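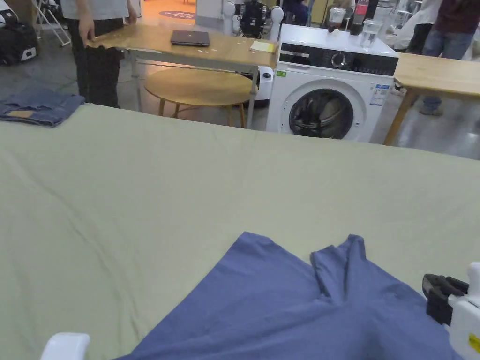 Ticket 3162 - Front loader stops before the spin
Opened by: Khrystyna Zinchenko
Assigned to: Nimal Kodikara
Status: waiting on part

Hi Nimal, me again! The washer quit on error 25 this morning, right after the rinse, with a full load of shirts in it. I did the usual - switched it off at the wall, gave it a few minutes, tried once more - and got the same code.

Update, Jul 26, 2026
I cleaned the drain filter like you told me (two buttons and a whole lot of lint, yuck) and ran the short cycle at 900 with only jeans in it. It finished, but it thumped pretty hard at the end. Could it be sitting crooked? Before you come over to level it I'll clear the top, where there's a plastic bottle with a red label and a few cups, and I don't want any of that landing on you.

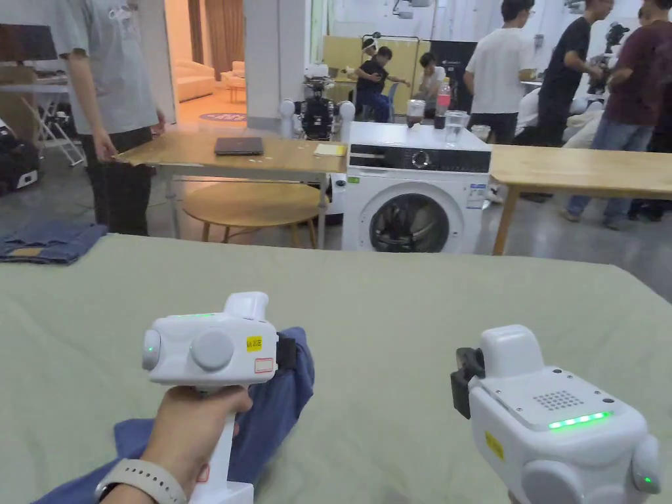

Samran checked the feet and says the back left one is loose. He also thinks the pump is on its way out, so please bring the Getmont one if it's in. Folding carries on in the meantime, on the big table.

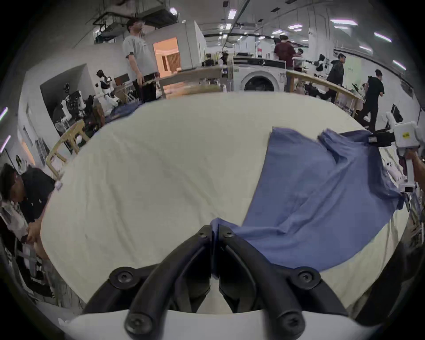
Blue one on the folding table, still bunched up on one side.

I'm here until six - just call when you're downstairs.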